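Home | Stories | How Things Work | Ask Us | Clubs

When Robots Come to Work
Apr 2, 2018
88 shares | 2 comments

Have you ever laid the table, fetched the cups and cut up some fruit for tea? Then you have done something that is very, very hard for a robot!

We like to think of robots lifting cars and building rockets. Plenty of them do heavy work like that. But there are people whose whole job is teaching robots to do little jobs, the sort you do in a kitchen without thinking. At the Parry workshop in Tallthorpe they practise on a long table with brown paper all over it and blue tape stuck down in big rectangles. The tape helps everyone talk about where things are. "Bowl in the middle, tray next to it," somebody calls, and off they go.

A robot arm bends at its joints, a bit like your shoulder, elbow and wrist. On the end it has a gripper, which does the work of a hand. Try picking up a spoon using only your thumb and one finger, with your wrist held stiff. Tricky, isn't it? Now try it with your eyes shut and you'll begin to see what the arm is up against!
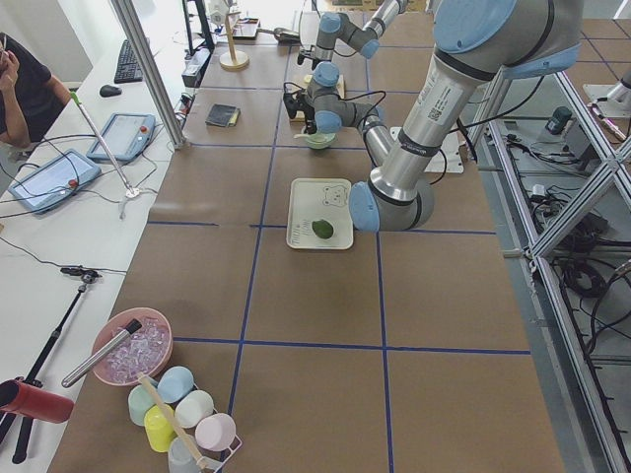
Iestyn Jarman wrote to us that when the arms first came to Tallthorpe he was sure he would be sent home by November, and that what really happened was he got busier. He used to pack boxes all day. Now he spends his mornings setting out bowls and trays and his afternoons working out why an arm missed one of them, and he says he goes home with a tired head instead of tired feet.

Lots of grown-ups worry about the same thing, and it is a fair worry. When a machine learns a job, the person who did that job has to do something else. Sometimes their workplace finds them a new job there, and sometimes it doesn't. At Cakine, the bakery firm up the road, 81 people work in the packing hall. When two arms were put in to lift trays, some of the packers learned to look after the arms and others moved to the ovens. A few decided it wasn't for them and left. So it wasn't all cheering and balloons, and the people who stayed had plenty of new things to learn.

What sort of things? Well, how to use a teach pendant, for a start. It's a tablet that you use to tell the robot where to go. It often has a big red button on it, and that button means STOP RIGHT NOW. Everybody learns the red button first, before they learn anything else at all!

They also learn to be very fussy. If you ask your brother to pass the spoon, he'll find it wherever it is (even if he moans about it). A robot that has learned to pick up a spoon from one place may be completely muddled when the spoon is somewhere new. So the people at the table put the spoon down, let the arm have a go, turn the spoon round a little and let it have another go. Then they do it again. And again! By the time the clocks changed, the Tallthorpe team had written 1,587 goes in their notebook, and they hadn't even started on forks.

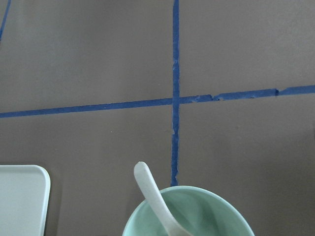
A bowl, a spoon and the corner of a tray, with blue tape marking out the table.

Some robots have a little camera near the gripper, so they can look closely at what they are about to pick up. But a camera only gives the robot a picture. It doesn't tell it that a bowl is for holding things, or that a spoon can tip out if you knock the handle. You learned all that when you were tiny, mostly by throwing your dinner on the floor. The robot has to learn it from people like Iestyn.

Now for the food jobs, which are our favourite. The team use a toy knife for practice, so there's no sharp blade swinging about while an arm is still learning. Two arms can share one table too, and then there is a new puzzle, which is how to stop them bumping elbows.

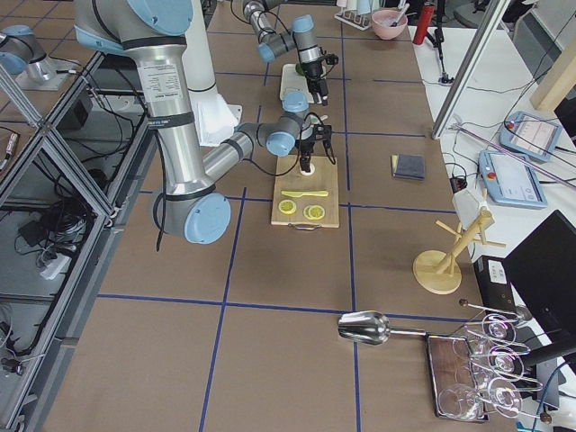 Sharing a table takes planning. Each arm needs its own patch to work in, and if both have to reach into the same patch, one must wait its turn. People do this without a word. Watch the cooks in a café at dinner time and you'll see them dodge round each other all day long. Somebody has to work out every one of those dodges for the robots, and that somebody is a person with a pencil, a cup of tea and a lot of patience.

Have a go yourself! Make rectangles on the kitchen table with tape (ask first) and put a cup in one of them. Ask a friend to be the robot. The robot may only do exactly what you say: "left", "down", "close your hand". How many tries before the cup is in the next rectangle? Swap over and see if you get on better.

Next time: we visit the sorting shed at Clatthorpe, where the parcels ride on rollers.

2 comments | Share this story
Contact us | Copyright | Back to top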